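Reducing Tool Search Time in a Shared Teaching Workshop

Student project report, Duggan Workshop Practice module
Submitted in May

1. Background

The Duggan workshop is used by four course groups and by final-year students working on their own builds. Hand tools are kept on open shelves and in drawers along the north wall. At the start of this project there was no fixed location for most of them. A student who needed a 5 mm hex key looked in the drawer where it was last seen, then in the other drawers, then asked.

The topic was suggested by Peadar Ó Súilleabháin, who supervises the evening sessions and keeps the loan book. His concern was the replacement budget. Ours was the time lost in sessions that last under three hours. Both come from the same cause, so the two were treated together.

The report covers the inventory, the timing study, the storage layout we chose and the results after it was installed. Power tools and measuring instruments were excluded. Measuring instruments are signed out from a locked cabinet and do not go missing at a rate worth studying.

2. Inventory

All drawers and shelves were emptied and sorted over two afternoons. The inventory came to 463 hand tools, not counting loose bits and sockets. Each tool was given a category, a size where one applied, and a condition grade of A (fit for use), B (usable, worn) or C (withdraw).

Hex keys were the worst category. Most of the L-shaped sets were incomplete, and the missing sizes were the same ones in nearly every set: 3 mm, 4 mm and 5 mm. Several keys had rounded ends and had been put back in the drawer anyway. A rounded key damages the next screw it is used on, so all of these were graded C and removed at once.

Screwdrivers were in better condition but badly mixed. Phillips and Pozidriv drivers were stored together, and few students could tell us which was which. Pliers and cutters were mostly grade A.

3. Timing study

We recorded 100 searches before any change was made. A search began when a student left the bench to get a tool and ended when the student had that tool in hand or gave up. The observer sat by the door with a stopwatch and a sheet and did not help. Searches for more than one tool were discarded.

The median search took 74 seconds. The spread was wide, and the longest times were nearly all for hex keys and small sockets. In 17 searches the student gave up and either borrowed from another bench or used the wrong size.

The observer was known to most of the students, which may have made some of them hurry. We had no way to correct for this. The same observer was used in the second round so that the effect, if there was one, would apply to both.

4. Options considered

4.1 Shadow board. Each tool hangs in front of its painted outline. A missing tool is obvious from across the room. The cost is wall area, and the north wall already carries the electrical trunking and the first aid station.

4.2 Foam drawer inserts. Cut foam gives the same check as a shadow board, with the drawer open. We made one trial insert from Skakora two-color foam. It worked well for wrenches. It was poor for T-handle keys, which needed a deep cut and left most of the drawer area unused.

4.3 Open bins by task. Tools used together are kept in one bin and carried to the bench together. Bins are cheap and need no fitting work. They do not show at a glance what is missing, and long tools can end up under short ones.

4.4 Electronic tags. A Felunov tag reader was looked at and rejected on cost.

5. Chosen layout

The final layout is a mix. Wrenches, pliers and screwdrivers went into foam drawers. Hammers and files went onto a small shadow board beside the door. Hex keys and assembly tools went into task bins, one per bench, with a printed contents card for each.

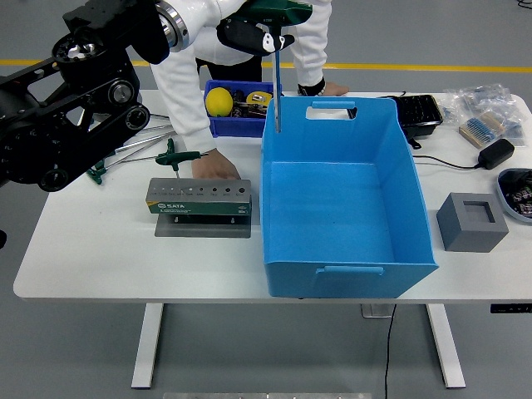 The L-shaped sets were replaced with single T-handle keys for the four most used sizes. A T-handle is harder to put in a pocket and easier to find among other tools. It is also quicker to turn on a free-running screw, although the L-key remains better in tight spaces, and one full set was kept in the loan cabinet for that purpose.

Labels were printed on Vuster vinyl tape. The first batch lifted at the corners after a week of contact with cutting oil. Wiping the surface with alcohol before applying the second batch solved this.

6. Results

A second set of 100 searches was recorded after a three-week settling period. The median fell from 74 to 31 seconds. Two searches were abandoned, both for a 2 mm key that had been left in a fixture.

The bins needed more attention than the drawers. Contents cards were ignored at first, and tools drifted from one bench to the next. Colored tape on the handles, matched to the bench number, reduced this but did not stop it. A check at the end of each session takes the supervisor four minutes.

7. Limitations and further work

The settling period was short, and tool losses over a full year are not known. The second round also fell late in the term, when students knew the room better. Part of the improvement may be due to that.

The loose bits and sockets were never counted and should be the next item. We also recommend a second 2 mm key for each bench and a replacement trial insert for the socket drawer, with the sizes stamped into the foam.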